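Moving our sign-in groups from Clesard to Tralura: what worked for us
Posted in: Identity and Access > Single Sign-On

kulsoom_y
I finally got this going last night and I'm kind of thrilled, so I'm writing it up while I still remember the steps!
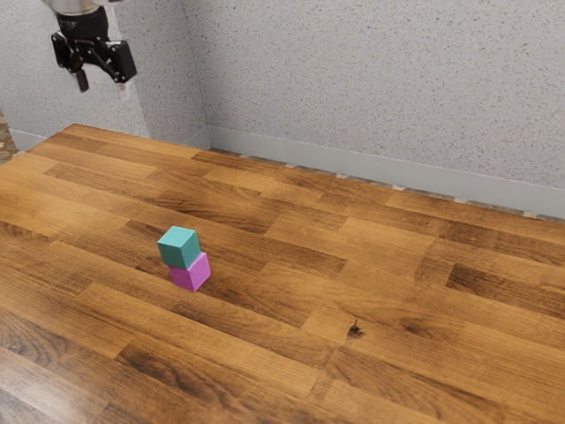

Teal on magenta, simulated tabletop

Background: we have 650 accounts in Clesard and wanted people to sign in to our API docs portal (it runs on Tralura) with the same login they use for everything else. Signing in was the easy half. Groups were the fun part.

What I did:
Registered the portal as an app in Clesard and copied the client ID and secret into Tralura under Identity Providers.
Added the redirect address exactly as Tralura shows it, trailing slash included. I lost most of an evening to that slash.
Turned on the groups claim and set it to send group IDs, not names.
Made one external group in Tralura for each Clesard group we care about (23 of them) and pasted in the IDs.
Signed out everywhere, signed back in, and there were my groups!

Happy to share the claim settings if anybody wants them.
- Kulsoom Yousafzai

greltis_fan
Oh this is great, thank you. We're on Greltis for the directory side and the steps look almost the same, except the claim is called "memberships" and it's off by default. Bookmarked!

jcorrea
Nice writeup, but I'd push back on sending IDs. We did that and every time someone opened the Tralura group page they had no clue what they were looking at. Names are readable. We've been on names since March with no trouble at all.

kulsoom_y
I went back and forth on that one! What scared me off names is that our help desk renames groups all the time (we had "Partners", then "Partners - External", then "External Partners" inside one quarter). With IDs the mapping survives. I put the readable name in the description field on the Tralura side, so the page makes sense to humans too.

jcorrea
Sure, but then you're keeping two lists in sync by hand. Somebody will forget. If your renames are that frequent I'd lock down who can rename.
Jhonatan Correa

packetmoth
Both work, it depends who owns the directory. At my place the portal team can't tell the directory team what to do, so IDs it is.

One thing to watch: nested groups. Clesard only sends direct membership unless you flip the "expand" setting. We had 9 people who could sign in and then saw zero APIs.

kulsoom_y
Ooh, that explains one of mine! I have a contractor who signs in fine and gets an empty catalog. Checking the expand setting now.

greltis_fan
Does anyone know how long a group change takes to show up? I removed myself from a test group and I can still see everything.

packetmoth
Up to 10 minutes on ours, and you need a fresh token, so sign out first. A private window is quickest for testing.

jcorrea
There's also a session length setting in the portal. Ours had been left at a full workday, so removed users hung around until they closed the browser. Worth shortening even if you like your IDs, Kulsoom :)

kulsoom_y
Ha, shortened! And the contractor was in a nested group, so packetmoth called it. Expand is on and the catalog loads. I'm editing my notes to include that step.

cusi_admin_2
Has anyone tried this with Cusi in the middle as a proxy? My claims show up in the Cusi log but Tralura says the groups list is empty.

packetmoth
Check whether Cusi is turning the list into one long comma-separated string. Tralura wants an array. There's a checkbox for it on the outgoing claims page, near the bottom.

cusi_admin_2
Found the checkbox, it was set to string. Switching it over and testing after lunch.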